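Ekley House Shared Desks - Frequently Asked Questions
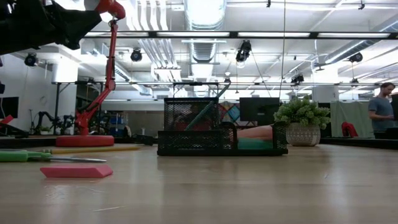
Desk organizer, lamp and potted plant on a shared table.

What may I leave on the desk overnight?
Pens, pencils, erasers and other small items that fit in the mesh organizer. Screwdrivers and other hand tools must be returned to Room 151.

May I move the lamp?
Yes, within the same table. Please switch it off when you leave.

Who waters the plants?
Office staff. Members are asked not to water them.

How long are unclaimed items kept?
Up to 57 days - after that they are added to the common supplies.

Can I request a second organizer?
Requests should be sent to Arnout Martens, Member Services, extension 293. One organizer is provided per desk.

Last updated 5 October 2025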